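Local Courses and Workshops > Creative writing and art

Thread: Evening drawing course at Arkwood, is the second block worth it?

tetherline
I did the first block of the observational drawing course at Arkwood in the spring. Five sessions, mostly contour and negative space, with a bit of tone at the end. The second block starts in August and is listed as "process and habit". The outline mentions timed exercises, working from prompts and keeping a daily sketchbook. There is no mention of perspective or colour mixing, and those are what I wanted next. Has anyone done it? I would like to know what is taught in the room and how much is homework.

m_kwofie
I took it last year. The split was one hour of exercises, a short break, then one hour of your own work with the tutor going round. Homework was 20 minutes a day in the sketchbook. It was checked, though not marked. No perspective at all. Colour came up in one session, and only as limited palette work: two colours plus white.

The timed exercises were useful to me. I had been spending whole evenings on one drawing and correcting it until the paper gave up.

gridpaper
I'd go the other way. Block two was thin on technique. The prompts were things like "draw the same object from memory, then from life", which you can do at home with a kitchen timer. If you want perspective, the Jolow weekend course covers one and two point, plus ellipses, and you come away able to draw a cup that sits on a table.

m_kwofie
You can do it at home. Most people don't. I didn't, and I own two kitchen timers.

gridpaper
Fair, but then the fee is for attendance and the outline should say so.

korkor_kp
Tutor on a different course here (textiles, Tetteh building), so allow for bias. Technique and habit are taught separately because they fail in different ways. Someone short on technique produces work and can see what is wrong with it. Someone short on habit produces nothing to look at. From the first post I'd say tetherline has the habit already and needs the technique, so I agree with gridpaper on this one.

On colour: limited palette work is worth more than it sounds. Most muddy mixing comes from too many tubes. Before paying for a course, try filling a page with repeating bands in close colours and keep a thin dark line between them. The line stops neighbouring colours from shifting each other so much, and you can judge each one separately.

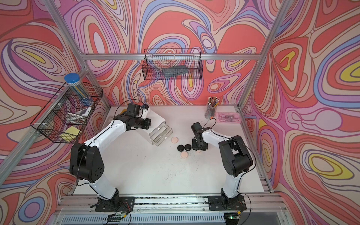 Contour-like bands in reds, lavender, blue, cream and yellow, with thin brown outlines.

The reds and pinks are the hard part of a set like that. Mix the salmon from the coral with white first and adjust afterwards. If you mix it from scratch it tends to drift towards orange.

tetherline
Useful, thanks. Would you do that in gouache or acrylic?

korkor_kp
Gouache for practice. It rewets, so you can lift a band and correct it. Let each one dry before you judge it, as light mixes often dry darker and dark ones lighter. Acrylic if you want to lay the outline over the top without disturbing what is underneath.

paleblue470
Disagree on gouache for a beginner. It rewets when you don't want it to as well, and the brown line will pick up whatever is under it. I used a fine waterproof pen for the lines and had no trouble.

korkor_kp
The pen works. It gives a very even line, which some people like and I don't. A matter of taste.

gridpaper
Does anyone know if Jolow still supply paper? They did when I went, but it was cartridge and it cockled under anything wet.

m_kwofie
Pencils and drawing boards only now, according to the booking page. The shop at Ader sells heavier watercolour paper by the sheet, and they will cut it down if you ask before four o'clock.

tetherline
I have booked the Jolow weekend and left block two for now. Will get some heavier paper from Ader and try the bands in gouache, with the pen for the lines.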